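Section 4. Wrapping and Packing Inflated Balloons

This section covers balloons that leave the workbench already inflated: single balloons for table decorations, balloons for gift cartons, and balloons supplied with a Brodorar stand. For flat stock, see Section 3. For ribbon and weights, see Section 5.

4.1 Before you start

You need the following:

- Inflated latex balloons, tied and rested
- Plastic wrapping sheets, thin grade
- Paper tape or twist ties
- A soft, lint-free cloth
- A carton with dividers (Harms carton, size 2 or larger)
- Carton labels

Sheets are supplied in packs of 16. A full case holds 4,000 sheets. Keep the case closed between uses. Sheets that have picked up dust will mark dark balloons and should be used only for practice.

Note: Sheets with printed Postavia lettering have a right side and a wrong side. Plain sheets can be used either way up.

4.2 Preparing the table

1. Clear the tabletop. Remove scissors, staples, wire ends and pens.

2. Wipe the surface with a dry cloth. If the surface is sticky, use a damp cloth and let it dry completely.

3. Run your palm over the surface and the edges. Cover any rough spot with paper tape.

4. Move lamps and heaters away from the work area. Latex softens with heat and the balloon may burst during wrapping.

5. Set out the sheets on one side and the open carton on the other.

A dark tabletop makes pale balloons and white wrapping easier to see. On a white tabletop, lay down a sheet of dark paper and tape the corners.

CAUTION: Do not use spray cleaner on the table while balloons are out. Solvent residue weakens latex.

4.3 Checking the balloon

1. Hold the balloon near the knot and turn it once. Look for thin patches, pinholes and specks of dried latex.

2. Press lightly with the flat of the hand. The balloon should give and return to shape. If it feels hard, it is overfilled. Discard it or use it unwrapped.

3. Check that the knot is tight and that the tail has not split.

4. Set aside any balloon that has gone cloudy. Clouding is a surface change and does not mean the balloon leaks, but it shows through the wrapping.

Balloons filled with helium cannot be wrapped standing on the table. Use the tether method in 4.7.

4.4 Wrapping the upper half

The half wrap protects the widest part of the balloon, where rubbing against the carton is most likely. The lower part stays uncovered so that the color can be checked without opening the wrapping.

1. Stand the balloon upright on the table, narrow end down. Steady it with one hand.

2. Open one sheet fully. Shake it once to separate the layers.

3. Lay the center of the sheet over the top of the balloon. Let the sides hang evenly.

4. Smooth the sheet down to the widest point using flat fingers. Do not pull. Stretched plastic clings and is hard to remove later.

5. Lift the loose edges and gather them upward toward the top. The plastic will crumple as it is gathered. Creases are acceptable and add some padding.

6. Pinch the gathered plastic between the fingertips of both hands. Use the pads of the fingers and keep nails clear of the latex.

7. Fix the gather with a twist tie or a short strip of paper tape. Put tape on plastic only. Tape on latex will tear the balloon when it is removed.

8. Let go with one hand first, then the other. The balloon may roll when released.

Note: If the sheet slides off at step 5, it has been laid off center. Open it and begin again from step 3. Do not add a second sheet to correct the first.

CAUTION: Remove rings and bracelets before step 6. Most bursts at this stage come from jewelry or a fingernail.

4.5 Full wrap

Use the full wrap for shipments that will be handled more than once, and for all Wunov two-layer balloons.

1. Complete steps 1 to 7 of the half wrap.

2. Turn the balloon over and rest the wrapped end in a divider or a shallow bowl.

3. Lay a second sheet over the narrow end and smooth it down until it overlaps the first.

4. Gather the edges beside the knot — not over it — and fix with tape.

Do not seal the overlap all the way round. Trapped air makes the wrapping slip.

4.6 Packing the carton

1. Fit the dividers. The slots should meet without force.

2. Line the bottom with one sheet, loosely folded.

3. Lower each balloon into its space, holding it by the sides. Do not lift by the gathered plastic.

4. Leave a finger's width between the balloon and the lid. If the lid touches the gather, press the plastic flat or move to the next carton size.

5. Close the lid and apply the label to the short side.

Store packed cartons away from windows and off the floor. Cartons packed in a cool room should not be moved straight into a heated vehicle, as the air inside the balloons will expand. From April onward, underfill slightly to allow for warmer storage.

The order number for a replacement set of dividers is 1,560. Quote it together with the carton size.

4.7 Helium balloons (tether method)

1. Tie the balloon to a weight with a short ribbon so that it floats just above the tabletop.

2. Bring the sheet down from above and smooth it as in 4.4.

3. Gather the edges below the widest point and tape plastic to plastic.

4. Check that the balloon still lifts. If it sinks, remove the wrapping and use a thinner sheet.

4.8 Common faults

Wrapping will not stay on. The sheet is too small, or the balloon is dusty. Wipe with a dry cloth and try again.

Balloon falls over. The narrow end is too soft to stand on. Use a divider as a support while wrapping.

Squeaking during smoothing. The latex is dry. Slow down and use less pressure. Do not apply oil or powder.

Marks visible under the plastic. These are usually fingerprints. Use cotton gloves for dark colors.

WARNING: Plastic sheets and uninflated or broken balloons are a choking and suffocation hazard. Keep them away from small children. Collect all pieces of a burst balloon at once.

Revision of this section: November 25, 2023
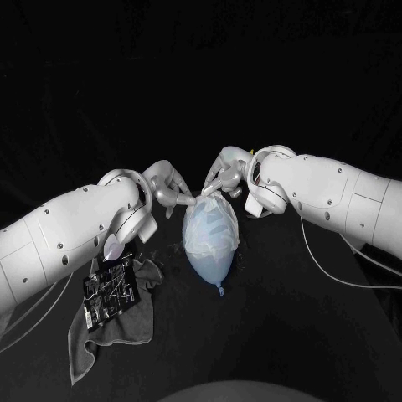 Figure 4-1. Pale blue balloon upright on the tabletop, plastic gathered at the top (see 4.4, step 6).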